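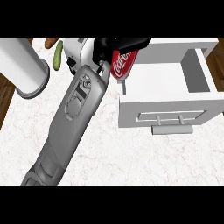
About Clumetti

Clumetti is a support and social group for LGBTQ+ teenagers in Clatden and the towns around it. We meet at 6 p.m. in the upstairs room of the Lakdale library, twice a month during the school year and once a month in summer. Anyone between 13 and 19 can come. You don't need to be out, and you don't need to be sure of anything.

Shahla Hassanpour started the group after she moved back to Clatden to teach. The nearest youth group then was in Sowa, 78 miles away, and the bus didn't run in the evening. The first meetings were held in her kitchen. Bình Triệu joined a year later and now runs the parent evenings and the phone line.

Last year 247 young people came to at least one meeting. Most hear about us from a friend or a school counselor. We also visit schools when they ask, and we keep a lending shelf of 432 books, many of them donated. Books can be mailed in a plain envelope.

We don't share names with schools or families. If we think someone is in danger we have to act on it, and we will tell you first whenever we can. Meetings are free. Our next open house for parents is in June.

Comments

Marnie: Is there parking behind the library in the evening?

Bình (Clumetti): Yes, use the side gate. It stays open until 9.

T.: went to my first one last month, was nervous, stayed the whole time

Contact | Privacy | © Clumetti | Back to top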